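3.2 What ends up in the basket

I should say up front that I love this part of the project, so forgive me if I go on a bit. When Paweena Tanasarn and I started looking at how people put small things away, we figured the interesting bit would be the big furniture (shelves, drawers, the hall cupboard at Escobedo that everybody wanted to talk to us about). We had a whole coding sheet for cupboards! Then we sat down with the first set of home diaries and found that most of the entries were about a bowl, a tray or a basket sitting on a table.

We ended up calling these "landing containers", which is Tamara Neagu's term and a better one than mine. A landing container is open at the top, light enough to carry with one hand, and lives on a surface that people walk past. It has no official contents. Across the diaries we logged 3,611 items going into one, and the mix was wonderfully odd: keys, batteries, hair ties, a single mitten, Christmas ornaments well into January. Valentin Bratu did the first pass of the coding and Laurențiu Bratu did the second, and where they disagreed it was nearly always over whether something counted as a toy or a decoration.

Figure 4 has the sort of thing they were arguing over.

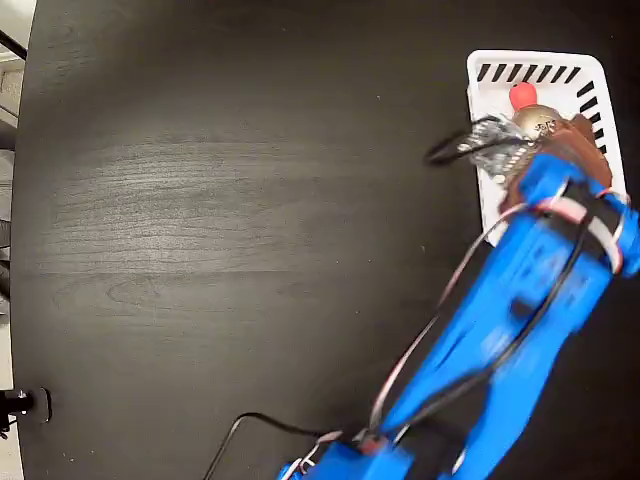
Figure 4. White plastic basket with a striped rim on a dark wooden table. The red-topped figurine with the gold- or bronze-coloured body was coded "toy or decoration".

You can probably see the trouble. A shiny little character could belong to a kid, or it could come out of a box once a year and go back in. In the end we gave up on forcing a choice and made a joint category, and I'm glad we did, as it turned out to be the one that behaved most differently from the rest. Joint-category items stayed in the basket longer, and they got picked up and looked at more often without being moved anywhere. One of our diary keepers wrote that she "visits" hers. I put that on the office wall.

The rim matters more than I'd have guessed, too. People told us they liked a basket with some pattern or colour along the edge because it looked finished, like it was meant to be on the table, and a plain one looked like it was waiting to be taken to the laundry. We only had 17 households, so I won't lean on this too hard, but it came up in the interviews again and again without us asking.

Then there's how full a basket gets before somebody sorts it. Iulian Ghiță thought it would be a matter of volume: once things pile above the rim, out they come. Our diaries don't really back him up (sorry, Iulian). What set people off was one awkward item, something tall or floppy that hung over the side and spoiled the look of the whole thing.

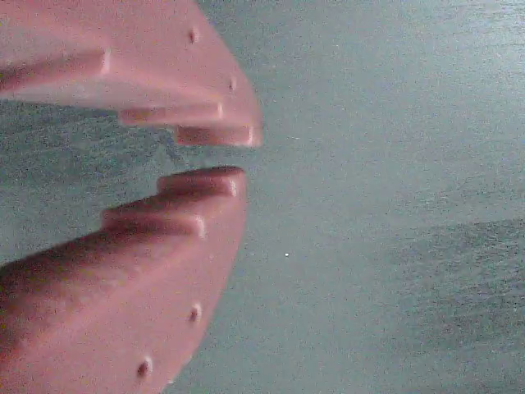 When that happened, people seldom tidied only the awkward item. They'd pull it out, see what was under it, and carry on down to the bottom, and ten minutes later the table would be covered in piles. We started calling this a "full turn-out", and it's a separate code from an ordinary removal, where one thing leaves and the rest stays put. The two look the same in the first few seconds, so we asked diary keepers to write their entry after they'd finished.

We also split out three kinds of return. An item can go back to the same basket, go to its proper home, or go to a second landing container in another room, and that last kind was the one that made us laugh, mostly out of recognition. Mine is on top of the fridge. The rules for telling the three apart are set out in Section 3.3, along with the handful of entries we had to leave uncoded.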